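The Flat Sheet Problem

Every few months someone sends me a video of a robot putting a plate in a dishwasher and asks whether I still hold the position I took in my last column on this subject. I do. The position is that two-armed machines can now perform a fair number of household and shop-floor motions, and can complete very few household and shop-floor chores. Motions and chores are different units, and most of the public argument comes from quoting a result in one and reading it in the other.

A chore has a starting state nobody arranged and an end state somebody will inspect. Wiping a table is a motion. Clearing and wiping a table so that the next person can sit down at it is a chore, and it includes deciding what is trash, what goes back on a shelf, and what to do with the cup that still has something in it. I spent nine years laying out packing stations before I started writing, and I never once saw a work instruction that covered more than half of what the packer did.

My preferred test object is a large sheet of thin material. Paper will do, and so will a tablecloth, a fitted sheet, a roll of interleaf or a dust cover. Sheets are cheap, they appear in every home and nearly every shop, and a person of ordinary ability can lay one flat on a table in a few seconds without looking at it very hard. They also expose three separate weaknesses in current machines, and they do it without any special apparatus.

The first weakness is pickup. Paper lying on a veneer top offers the finger almost nothing to close on. A person drags the edge with a fingertip until it buckles, then pinches the buckle. Two rigid metal fingers can do the same, but the window is narrow. Too little downward force and they slide. Too much and they crease the paper or mark the table.
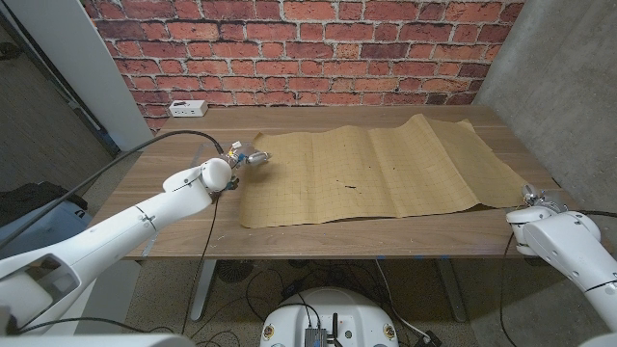
The second is tension. Getting a wrinkle out of a sheet that size takes two hands pulling against each other, by an amount that depends on how the ridge is responding. Pull along the wrong diagonal and the ridge moves over instead of going away. A curled end makes it worse, because it stores a bend that comes back the moment it is released, so one hand has to hold while the other smooths. People do this with the flat of the palm. A parallel gripper has no palm. Designers keep treating that as a detail, and I think it accounts for a large share of the failures I have watched.

The third is knowing when to stop. Flat is a tolerance, and the tolerance depends on the job. For a paper table cover at a children's party, a ridge here and there is fine. For a printed cutting grid, a ridge shifts every line beyond it, and whoever measures from those lines will cut the part wrong. The machine has to be told which of these it is doing, or has to infer it, and at present it mostly gets told.

Iolo Price, who runs the finishing room at Treloar, kept a log in March when his shop tried a two-armed cell on exactly this kind of work: spread a protective sheet on a bench, square it to the edge, leave it ready for the next operator. The cell made 504 attempts. Price's operators accepted 106 without touching them. He was not disappointed by that figure, and I want to be fair to it, since the same trial a few years ago would have produced a number close to zero. What he objected to was the distribution. The good results came in runs, when the stock was fresh off the same roll and the room was dry. When the roll changed, the runs ended.

Keabetswe Joubert, an integration engineer at Kollham, read an early draft of this piece and told me I was grading on the wrong curve. Her argument is that nobody needs the sheet spread the way a person spreads it. Put a clamp bar along one side of the bench, feed from a roll, use vacuum at the far end, and the task is solved with equipment older than either of us. She is correct. She has also described a sheet-feeding machine, which is a good thing to buy if you have sheets to feed all day. The promise made for general-purpose arms is that they will do the sheet, then the tray, then the bag of mixed fasteners, at a bench that was not rebuilt for them. If the bench has to be rebuilt, the general-purpose arm should be priced against the clamp bar, and it loses.

The cost side gets less attention than it should. At Binberg, where a similar cell handles liners for shipping crates, Howard Clegg timed the human interventions and got a mean of 29 seconds each: walk over, straighten the paper, clear the fault, restart. The task itself takes a person less time than that. Until the intervention rate falls a long way, the arm adds labor to the line. This is ordinary arithmetic, and it would be applied to a conveyor without a second thought.

I do think the gap will close, and I expect pickup to go first. Compliant fingertips with decent contact sensing are already better than what most labs have mounted. Tension will take longer. Stopping will take longest, because it is a judgment about somebody else's purpose, and the training examples for it are thin. A recording of a person smoothing paper shows where the hands went. It does not show why they quit.

My advice to a shop manager with a purchase request on the desk is to ignore the demonstration reel and ask for 500 consecutive attempts on your own stock, on your own bench, with the rolls changed partway through by someone who does not work for the vendor. Have your operators do the accepting. For a household buyer the advice is shorter. Bring a tablecloth.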